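3.2 What stays on the small whiteboard

I started this part of the study with the stationery, and I'll admit it's the bit I enjoyed most. The Temesell survey covers 107 shared tables (kitchen ones, desk ones, and plenty that can't make up their minds), and the small framed whiteboard kept turning up on them. People write a greeting on it, somebody wipes half of it away, and then it gets shuffled along to make room for lunch. I logged 681 separate board messages between April and the end of the survey, and I read every one of them myself.

My rule for coding was simple. If I could read a word without squinting, it went in as "clear". If I could only get a few letters, I wrote down those letters and left the guessing for later. Black marker on a glossy board is harder going than you'd think, because the overhead lights land right on the writing surface and chew up the ends of words. Coloured marker is worse again!

Figure 2. Black handwriting on a red-framed board, with a faint red streak under the first line. 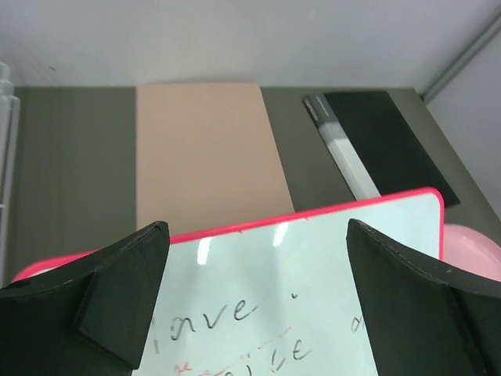 3.3 Boards next to dishes

I hadn't planned a section on dish racks. But 2 of the four table groups (Esis and Clekadard, in our naming) put the board and the rack on the same surface, so the messages and the washing-up ended up as neighbours. The greetings there were the friendliest in the whole set - lots of nice days being wished on people - and the plates were mostly stood upright in the rack, on show like the board itself. I've kept a separate count for these tables, as the Sqalli group hardly used racks at all and would have dragged the numbers around.
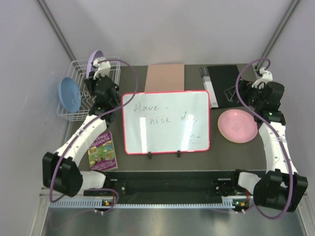 Does a greeting count as a message if it never changes?

We counted it once, on the day it was first logged, and then left it alone until somebody rewrote or wiped it. A greeting that was wiped and written again in the same words went in as a new message.

3.4 Folders and binders

Flat things behave differently. A folder gets put down for a minute and stays for a week, and once one is there a binder soon joins it. I recorded 630 flat items across the survey, and plain folders gave me the most grief, with nothing on the cover to tell one from the next. Binders with a spine label were easier, at least when the spine faced the room.
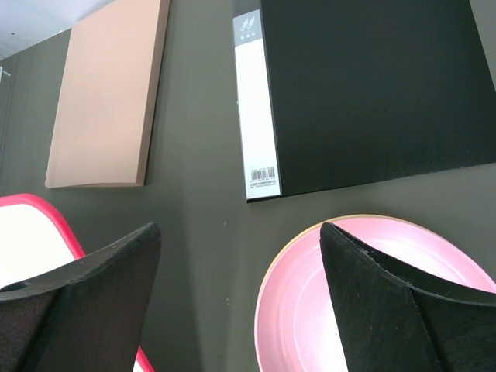 The other thing I had to settle was what "overlapping" meant. I went with any contact at all, even a corner resting on a corner, and coded a gap of bare table as two separate items. It's a fussy rule, but it saved a lot of arguing when the Esis tables were coded a second time. Items stacked squarely on top of each other were put down as a pile, and piles are dealt with in section 3.5.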